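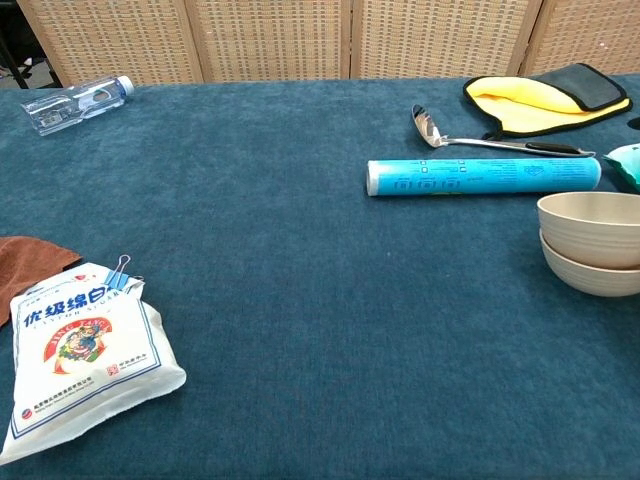 Fig. 1. Household items on a cloth-covered table: bottle, cleaning cloth, ladle, roll, bowls.

Household Materials and Care
Unit 2: Sorting by Material
Handout for students, revised 6 May 2019
Course lead: Mechthild Gisler

What this unit covers

Unit 1 dealt with rooms and surfaces. Unit 2 deals with the small things that get used in a kitchen every day and then have to go somewhere. By the end of the unit you should be able to pick up an ordinary item, name the material or materials it is made of, say how it should be cleaned, and say where it should be stored. You should also be able to say when you don't know, and what you would check.

Bring this handout to both sessions. The written exercise is due in June.

1. Materials, not uses

Most people sort a kitchen by use. Cooking tools go in one drawer, cleaning things under the sink, wraps and bags in another drawer. This works well for storage and we will come back to it in section 4. It does not work for cleaning. Two tools that hang on the same hook may need different treatment, and a single tool may have parts that need different treatment.

Take the ladle in Fig. 1. The bowl is stainless steel and there is a black grip section near the end of the handle. If you were asked what the ladle is made of, "steel" would be only part of the answer. The steel can stand hot water and ordinary detergent. Until you know what a grip is made of and how it is attached, you can't say the same for the whole tool. Check the maker's instructions.

For this course, use these groups:

Metal. Stainless steel, aluminum, cast iron, coated metal.
Rigid plastic. Storage boxes, lids, some bowls and plates.
Thin plastic. Drink bottles, bags, film.
Textile. Cotton, linen, microfiber, pile fabrics such as velvet.
Wood and plant fiber. Boards, spoons, baskets, woven panels.
Glass and ceramic.
Mixed. Anything with two or more of the above that can't be taken apart.

2. Notes on particular items

Drink bottles. A clear, thin-walled bottle with ridges in the sides is meant to be light. The ridges help the thin wall keep its shape. Bottles of this type are not made for hot filling or for the dishwasher. Empty it fully before recycling. Rules for caps vary from place to place, so look up your own.

Microfiber cloths. The cloth in the figure has a bright yellow side and a dark gray side, with black stitching at the border. Two-sided cloths are sold under many names and the two sides may have a different pile. Feel both before you use one. Wash microfiber separately from cotton, because cotton sheds lint and the fine fibers pick it up. Do not use fabric softener. It coats the fibers and they stop taking up water. Dry on low or on a line.

Wrap on a roll. Plastic wrap, foil and baking paper often come in similar tubes or boxes and get confused in a drawer. Read the packaging each time. Look for the temperature limit and for any warning about contact with fatty foods. Store rolls lying flat and away from the stove.

Bowls that look like plant fiber. Beige, matte bowls with small specks are now common. Many are sold as wheat straw. In most cases the straw is mixed with a plastic or a resin that holds it together, so the bowl goes in the "mixed" group until you have read the base or the label. You can't tell by looking. A stack like the one at the right of Fig. 1 could be safe in a microwave or not, and the color and texture won't settle it. Stack bowls only after they are dry. Nested bowls hold water between them and will smell.

Pile fabric. A velvety table cloth shows lint easily, more so in dark colors. Brush it in one direction with a soft brush. It is a poor choice under food or wet tools. Woven screens and panels collect dust in the gaps and should be vacuumed with a brush head, then wiped with a barely damp cloth.

3. In-class activity

Work in groups of 2. Each pair gets a tray of mixed items and one copy of the material sheet.

Step 1. Lay the items out so that none of them overlap. Separate stacked items.
Step 2. Write the name of each item and every material you can identify.
Step 3. Put a question mark by any material you are guessing.
Step 4. Read the labels and correct your sheet in a different color.
Step 5. Sort the items by material group.
Step 6. Sort the same items again by where they would be stored.

Keep both lists. You need them for the written exercise. Do not wash anything during this session.

4. Storage

Once you know how to clean a thing, go back to sorting by use. Keep cooking tools within reach of the stove. Keep cleaning cloths apart from anything that touches food, even when the cloths are fresh from the wash. Put rolls together in one drawer with the printed side up. Bowls go on a shelf low enough that you can lift the whole stack with two hands.

Leave space at the front of each shelf. A full shelf is hard to wipe and people stop doing it.

5. Written exercise

Choose one drawer or shelf at home. List what is in it by material, using the groups in section 1. Then describe, in no more than 800 words, what you would move and how you would clean three of the items. One of the three must be from the "mixed" group. Attach your two lists from class.

Terms to know

Pile: the raised fibers on the surface of a cloth.
Nesting: storing one vessel inside another of similar shape.
Resin: a binder that sets hard and holds fibers or particles together.
Lint: loose short fibers shed by a textile.

Reading for next time: Unit 3, Glass and Ceramic, first two sections.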